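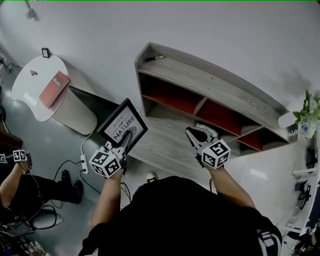 A picture frame is a border placed around a painting, print, photograph or other flat work. It protects the edges of the work, holds it flat and makes it possible to hang or stand it. Frames are used in homes, offices, museums and shops.

Parts

Most frames have the same basic parts. The molding is the visible border. It is cut at 45 degrees at each end, and the four pieces are joined at the corners. The inner lip of the molding, called the rabbet, holds everything else in place. Behind it sit the glazing, the mat, the work itself and a backing board. Stretched canvases are usually framed without glazing or a mat.

A mat (called a mount in British English) is a sheet of thick paper board with a window cut in it. It keeps the surface of the work away from the glass. Mats made from wood pulp can turn yellow and stain paper over time, so cotton board is preferred for works meant to last.

Materials

Wood is the traditional material. It may be stained, painted or covered with a thin layer of gold leaf. Aluminum came into wide use in the 20th century, especially for posters. Many low-cost frames are now made of polystyrene or of fiberboard wrapped in printed film. Black, white and natural wood are common finishes for mass-produced frames.

Glazing is either glass or acrylic. Acrylic is lighter and harder to break, but it scratches easily and attracts dust. Both are sold in types that filter ultraviolet light.

History

Early borders were often part of the work itself, carved from the same wooden panel as the painting. Separate frames became common in Europe during the Renaissance, when paintings were moved and sold more often.

Regional production

The town of Lekari had a small framing trade built on local linden wood. Its largest workshop, Magaña, employed 30 people and listed 161 molding profiles in its last printed catalog. The town museum holds 540 sample corners from the workshop, most of them gilded or painted black.

Hanging

Light frames can hang from a single nail and a sawtooth hanger. Heavier ones need two D-rings joined by wire, or two separate wall hooks.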